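Pastesard Three-Step Counter Display, Clear

Home > Counter & Break Room > Displays and Risers

Sold by Ortner Shop Supply. In stock at the Horkilgate warehouse.

A snack table has a natural life cycle. Somebody sets it out nicely, and by mid-morning it is a heap with a candy bar at the bottom of it. The Pastesard is a clear acrylic stand with three stepped channels, and its whole job is to slow this down. It holds small things in rows. It has no lights and no app, and it will not tell you when you are low on cookies. 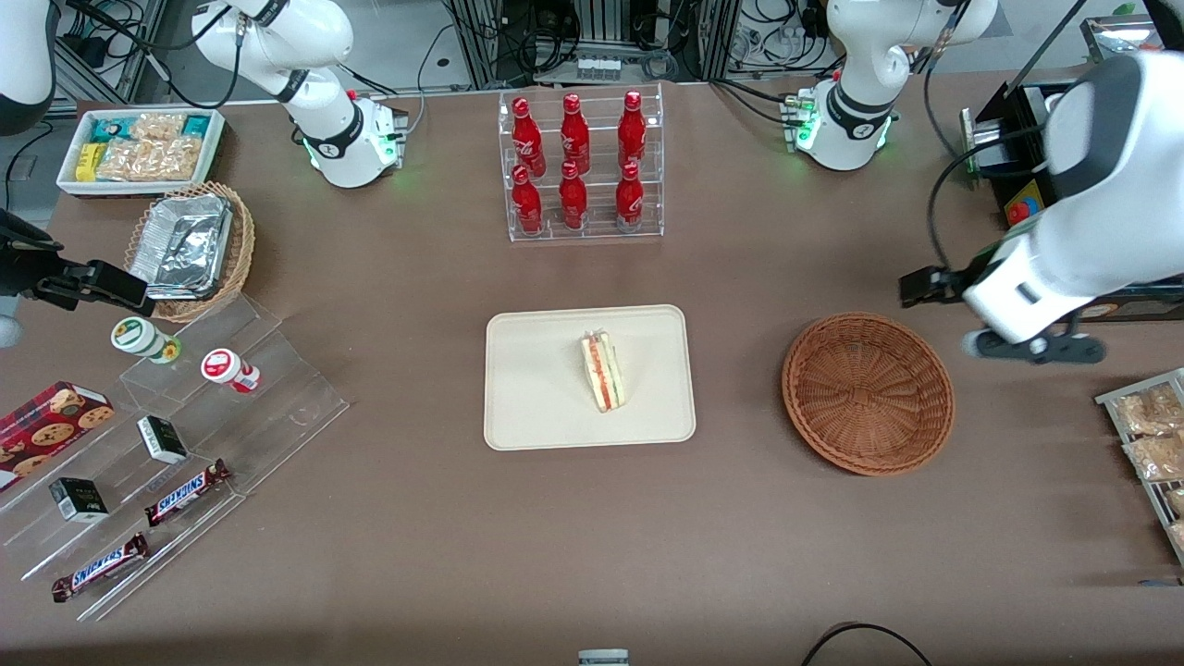
The channels are open at one end, so you load from there and push along. Candy bars go in lengthwise, one behind the other. Small cartons sit square. Little round tubs with caps will stand upright if you let them, and should be kept near the open end where people can get their fingers around them. Bigger boxes can lean or lie flat in an outside channel. Loose crackers are a matter for a tray or a basket, and we sell both.

Set it straight or at an angle, whichever suits the table. Our own showroom has gone back and forth on this since September and the matter is not closed.

Details

Material: clear acrylic
Channels: 3, stepped
Assembly: none, it comes in one piece
Minimum order: 1 (trade packs of 2)
Item no.: 154
Returns: 90 days, unused, in the original box

Cleaning

Warm water, a drop of dish soap, soft cloth. Please skip the glass cleaner and anything with a rough green side to it. Acrylic scratches, and a clear stand shows every mark – the price of being able to see through it. Peel off the protective film before use. We mention this since we have seen stands in service with the film still on.

Matching goods

The Clindine round wicker basket and the Clindine rectangular tray both sit well beside it. Orders over $200 ship free, a figure most people reach by adding baskets they had no plans for.
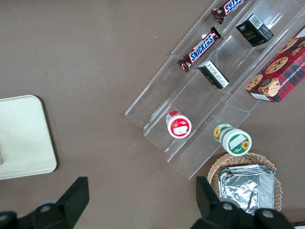 Customer remarks

Clear stand, does what it says. We have it by the register with chocolate bars in one row and tea in the next, and people have stopped digging. Took off one star because the film was a pain to get out of the corners.

Ortner Shop Supply replies: Start at the open end and pull slowly. A hair dryer on low helps with the corners.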